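Reading time: 2 min

Ticket: tower dead after CPU reseat, no picture on screen
Opened by: Rehema Lema
Machine: old office tower, used for the Pastum label jobs

Hi all, me again! I'm swapping parts in the old tower and I want a second opinion before I order anything. Fans spin, screen stays black, no beeps at all.

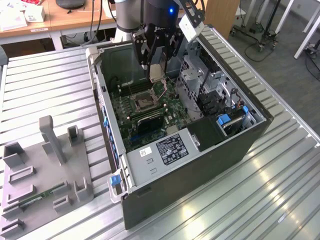
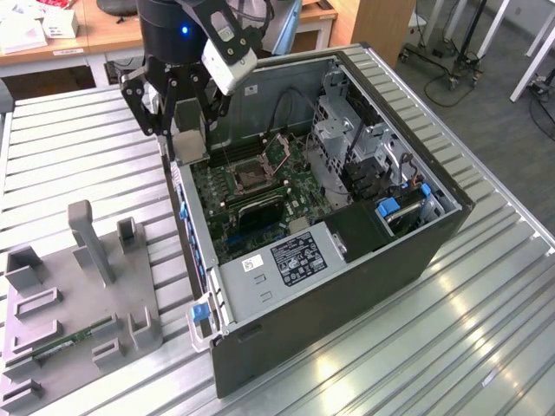
Processor in its pocket in the gray tray, next one along: 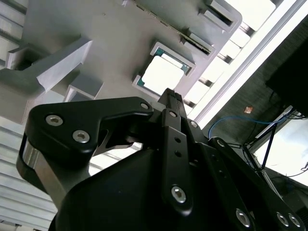
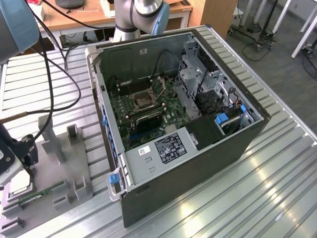
Last changed: January 2023

So, what I've tried. I pulled the power cord, held the button down for 30 seconds and started over. Same thing. Then I tried one memory stick at a time (every slot, so tedious) and still nothing. I checked the socket with a flashlight and can't find a bent pin, but my eyes aren't what they were!

The power supply is my other suspect. I have a 400 watt spare from the Driltent machine, and a 300 that I don't trust much. Would you try the 400 first, or clear the BIOS settings? The little battery is original, I'm pretty sure.

Update: new battery in, settings cleared, and it booted! The clock was way off, so I fixed that too. Leaving this open until it's run a full Pastum batch.

Comments (3)

Minja: Battery was my guess too. Mine did the same in April.

flilusex27: Did you put fresh paste on?

Rehema Lema: Yes, a small dab in the middle.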